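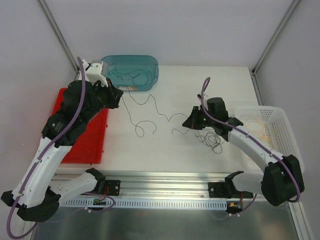
3.2 Where the small things go

The households in our study owned, between them, a great many containers. We had set out to learn how people decide where to put objects that have no obvious home - spare keys, dead batteries, the foreign coins of a vacation long since paid off - and had assumed that a shortage of storage would explain most of the mess. It explained very little. The households with the most trays and tubs also had the longest searches, and were the most likely to be planning a trip to buy more.

Following Sutherland's earlier interview guide, we asked each of the 100 respondents to name the place where they would look first for a roll of tape. We then asked a second adult in the same home, out of earshot. The pairs agreed in fewer than half of the homes. Several pairs went on to discuss the matter in front of the interviewer, and two interviews had to be finished in April.

Answers fell into two broad types. "Sorters" described a system based on what a thing is (tape lives with glue). "Droppers" described a system based on where they were standing when they stopped needing it (tape lives on the stairs). Sorters spoke of their method with some pride. Droppers rarely called theirs a method at all, though on the retrieval task they were faster for anything used in the past week. For older items the advantage vanished, as did many of the items.

Figure 4. Median time to find a named household object, by self-described type and time since last use. Searches were stopped at 430 seconds, a limit chosen after the pilot, in which one respondent declined to give up.

Labels helped less than expected. In homes with labeled containers, the contents matched the label well in the first month and poorly after that. Khúc has called this "label drift" and argues that a label mostly records the mood of the person who wrote it. Our data are kind to this view. The most common label was "Misc," and it was the only one that stayed accurate throughout.

We also looked at the effect of lids. A lid added about 20 seconds to the median search, more if the container was stacked. Respondents reported liking lids very much.

One limit should be noted here. All of our respondents had agreed to let a stranger go through their drawers, and we suspect that the truly disorganized said no, or meant to say yes and lost the form. The site differences between Judon and Rerkivov, taken up in Section 3.3, should be read with that in mind.

Filed under: Home & Everyday Life, Working Papers

Search this journal Enter keyword or author Go

Related items
Quyên Khúc - Label Drift in Shared Kitchens
Kirsty Sutherland - Asking People Where the Tape Is: An Interview Guide
The Second Junk Drawer: Notes from Cesteo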